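Automation notes: Westton switchgear cell on hold

The panel operation trial at Westton has been on hold since May after a fault in the right hand of the Dreltex unit. The job is routine switching on a live low-voltage cabinet, so that staff can stay out of the arc flash zone.

During run 91 the controller logged a press on the lower button row, but the cabinet recorded no change of state. The unit then tried again three times, as programmed. The third try landed off centre and tripped the force limit, and the arm held its position until an operator cleared it from the desk.

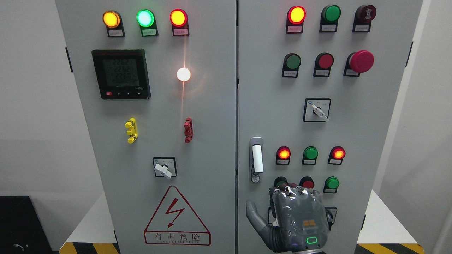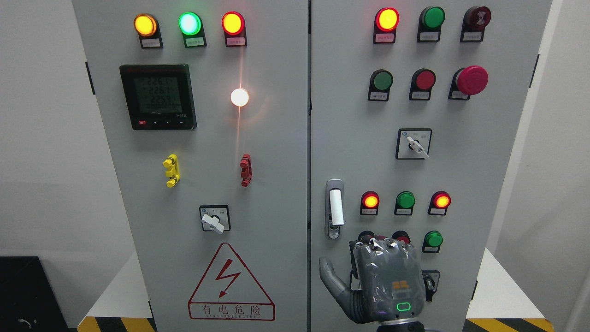
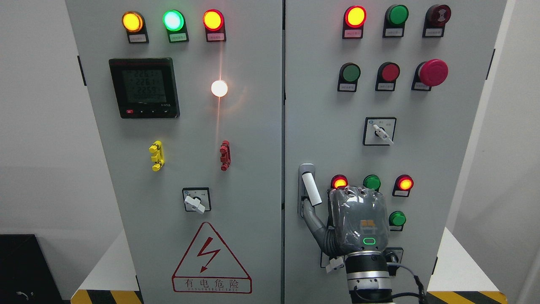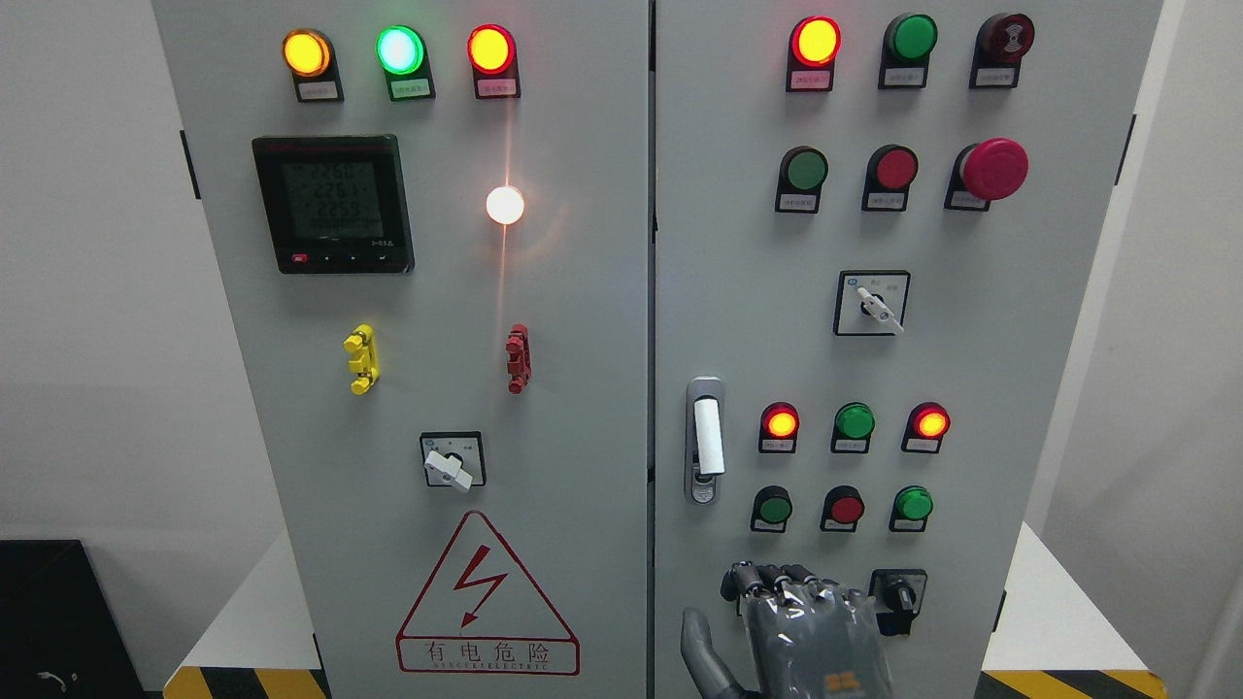

The hand at the right-hand cabinet door.

Bach pulled the joint logs and found a 5 mm offset at the fingertips, traced to a wrist calibration file left over from the Pislow install. The file had passed its checksum - it was simply the wrong file. The force limit worked as set.

Two changes are in place. The calibration file is now tied to the serial number of the hand, and a press with no matching change of state stops the run at once. Retries are off by default.

The trial will restart on a dead panel and must log 845 clean presses before it goes back to live work. Until then, all switching at Westton is manual, under the usual permit.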